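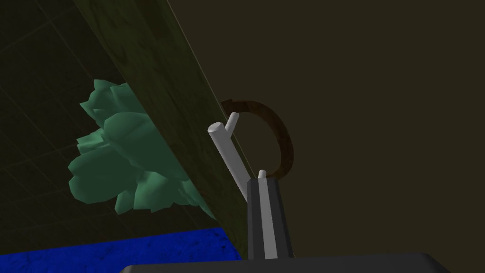

Which gripper for ring handles in simulation? Narrow fingers or wide plates
Posted in: Simulation and Grasping

tolva_k
Joined: June
Hello all. English is my third language, so please be patient with me.

I am comparing two gripper models in Zerkari before our lab spends money on a real one. The task is simple to say: reach the ring handle, put a finger through or behind it, and pull. The first model is the Ccori, with the pegs on it. The second is a plain two-finger gripper with flat plates, which I exported from Odia. The arm and the controller are the same for both, and so is the wrist camera.

I ran 100 trials with each. The Ccori completed 60 of them. I will not give the number for the plates yet, as I found a mistake in my collision shapes and I must run those again.

My question is whether other people see such a big influence from the shape of the fingertip, or if it is mostly my controller that is bad.

benchvice
Sixty is not bad for a ring. What is your physics step? If it is too coarse, a thin peg will go straight through the ring's collision mesh, and you will count it as a miss when the motion was fine. I would check this before I blamed the controller.

tolva_k
Thank you. The step was the Zerkari default. I made it finer this morning and the motion near the handle already has a different behaviour. I also saw that the ring's collision mesh was a filled disc, with no hole at all. I am a little ashamed of this.

mossy_gantry
Everyone does the filled disc once. Zerkari makes a convex hull unless you tell it otherwise, and the hull of a ring is a disc. You need to break the ring into short pieces. I use 16 for a handle of that type and it's plenty.

I'd disagree with the whole comparison, though. Pegs are made for hooking and plates are made for squeezing. If your task is a ring, you have picked the winner before you start.

tolva_k
This is a fair remark, but I do not fully agree. With the plates I don't want to hook. I want to close on the rim of the ring from both sides, and a pointed tip should be able to enter. So it is two strategies for one task. The person who pays for the gripper only cares if the door opens.

Let me show the second one in the same room. I moved the arm to a free place by the wall, to look at the fingers without other objects near.

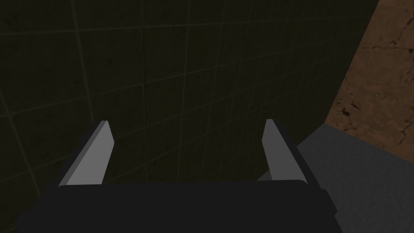
Plate gripper, fingers open, seen from the wrist camera.

benchvice
Those tips look very pointed. When they close on a round rim you will have a tiny contact patch, and the ring will want to rotate out of it. Do you have any pad on the inside?

tolva_k
No pads, only the flat faces. I can add a soft pad in Odia, but then the mass changes and I must tune the gains again.

quillon
The mass of a pad is nothing. Add it and leave the gains alone.

mossy_gantry
Depends on the arm. On our small one I had to retune for less than that. Try it with the old gains first, and if the wrist starts to shake you have your answer.

quillon
Fine, but I have never seen it in Zerkari. On real hardware, maybe.

One other thing. Your room is very dark, and black tiles behind a dark gripper body is hard work for any vision policy. Is the camera feeding the controller, or do you give it the true pose of the handle?

tolva_k
The camera feeds it. I trained on 2,000 short episodes with random wall and floor textures, so some rooms come out dark and some have quite strange colours. I wanted it to be difficult. But you are right that I should do one run with the true pose, to separate the vision from the grasp. I had planned it for later and I will now do it first.

benchvice
Good plan. If the true pose run is also near 60, your camera is innocent.

ferrule_east
We bought the Zistis controller for nearly the same job. My advice is to log the finger force at a higher rate than the arm joints. With a ring the slip is very quick, and at our first rate we did not see it at all, only the handle falling back.

tolva_k
I did not know one could set the two rates separately. Is it in the same config file?

ferrule_east
Yes, near the bottom, under the gripper section. Restart after you change it or it keeps the old value.

tolva_k
Found it. So the plan for this week: ring in short pieces, finer step, true pose run for both grippers, then the pads. I hope to have the plate numbers by Wednesday and I will write them in this thread.

mossy_gantry
Post the Ccori numbers again too, please. The old 60 was against a disc, so I wouldn't trust it in either direction.

tolva_k
Yes, I will repeat all of them.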